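4.2 Do shared tables change how people work?

The claim that shared tables encourage cooperation is repeated often and tested seldom. Quintana and Blackburn make it the center of their Nalside report, yet their evidence is a single questionnaire handed out in May, after the new furniture had been praised in two staff newsletters. People who have just been told that something is good for them tend to agree.

We went back to the 983 questionnaire forms. Of these, 404 left the question on cooperation blank, a gap the report mentions only in a footnote. Lockwood treats the blanks as neutral answers. We see no grounds for that, and his main result disappears once they are dropped. Ramalho's smaller survey at Curaden, with 100 replies, found no difference between shared tables and single desks, though his wording was vague enough that we would not lean on it either.

A second problem is what counts as a shared table. Rudd includes any surface used by more than one person in a week. Under that rule a lunch counter qualifies, and so does a work surface built up from separate panels (Figure 3). Only 10 of the sites in her list would meet the stricter rule we set out in Section 2. 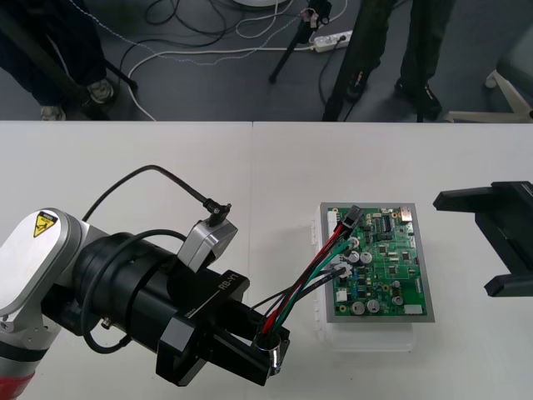
Figure 3. White tabletop made of two panels meeting at a seam near the middle.

Until the term is pinned down, pooled estimates such as those in the Fothergill review should be read with caution. We do not use them in what follows.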